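Plestlow Shared Workshop - Frequently Asked Questions

Last updated January 6, 2021
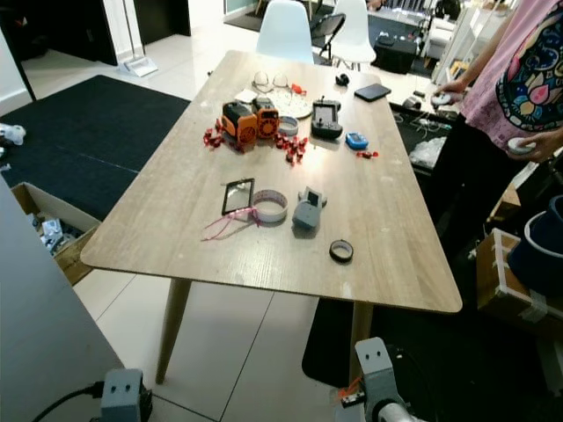

A worktable with small tools, electronics and craft materials.

Do I have to be a member to use the workshop?
No. Day passes are sold at the front desk on Bowen Street. Members can book tables up to 4 weeks ahead. Day pass holders can book on the day only.

How old do you have to be?
You must be 16 or older to work on your own. Younger visitors are welcome with an adult who stays at the same table.

How do I book a table?
Use the booking page or call the desk. Bookings are by the half day. If you are more than 40 minutes late and have not called, the table may go to someone on the waiting list.

Can I leave a project set up overnight?
Not on the tables. Members can rent a shelf in the storage room. Put your name and member number on everything you leave there. Items without a name are kept until the end of the month and then go in the free bin.

What can I not bring in?
Spray paint, solvents, open flames and gas canisters. Water-based paint and wood glue are fine. Soldering is allowed at the two benches by the extractor fan. Please ask at the desk before you bring anything that weighs more than you can carry up the stairs.

Do you sell materials?
A few. We stock sandpaper, craft knife blades, masking tape and basic screws. For anything else, Prurnley Hardware is a short walk away and gives our members a small discount - show your card at the till.

What happens if I break a tool?
Tell the desk. We do not charge for normal wear. If a tool is lost or was used for something it was not made for, we ask you to pay for the replacement.

Is there parking?
There is no lot. Street parking on Bowen Street is free after 4 p.m. The Pristance Road garage is open all day and charges by the hour.

Can I get a refund on a membership?
Yes, within the first month, less the price of any days you used. After that we can pause your membership once a year but cannot refund it.

Are you open all year?
We close for two weeks in July for cleaning and repairs. Memberships are extended by the same two weeks, and you do not need to do anything to get the extra time.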